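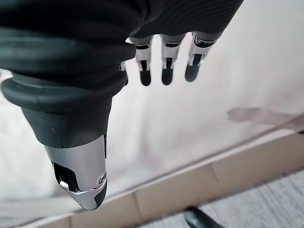 Ticket: Label stock counts wrong after stock system update
Opened by: Svatopluk Vlček, Galeck stores
Product: Zako Stock, server edition
Status: Resolved, awaiting customer confirmation
Priority: 4

Problem as reported

Since the September update the nightly count import drops rows. The handheld export from the Galeck store holds 1,655 lines. After import the stock table shows fewer, and the import log says "completed" with no warnings. Re-running the import by hand gives the same result. The Procházka site uses the same version and has no missing rows.

Log

09:10 – Asked for the raw export, the import log and the column settings from both sites.

09:50 – Files received. Export opens cleanly in a text editor. Line count matches the handheld. No blank lines, no stray tabs.

10:25 – Loaded the Galeck file on a test server with default settings. All rows imported. Fault not reproduced.

10:40 – Loaded it again with the customer's column settings. 238 rows missing. Fault reproduced.

11:15 – Compared the missing rows with the export. Every one has a part code starting with zero. The customer's settings have the part code column set to "auto". The test server has it set to "text". With "auto", the new version reads 00475 as the number 475, finds an existing part 475, and merges the two lines. The quantity from the second line overwrites the first.

11:30 – Checked Procházka settings. Column is set to "text". This explains why they are not affected.

12:05 – Customer asked why this worked before the update. The old version also guessed the column type, but only from the first row of the file. The first row at Galeck begins with a letter, so the whole column was read as text. The new version guesses row by row.

13:40 – Sent steps:
Stop the nightly import job.
Restore the stock table from the last backup taken before the update.
Go to Import, Columns, Part code and change the type from "auto" to "text".
Save, then restart the import service. Saving alone does not reload the column types.
Run the import by hand and compare the row count with the export.

14:50 – Customer reports the row count still short. Asked for the service start time. Service had not been restarted – only the web page had been reloaded.

15:20 – Service restarted, import run again. Row count now matches the export.

15:35 – Customer asked whether the Sekia price feed is affected. It uses its own column settings and these are already "text". No change needed.

Follow-up

Silent merge passed to development. Request: write a warning to the import log when two lines resolve to the same part code. No release date yet.

Manual adjustments made after the backup will need to be entered again. Customer has the list.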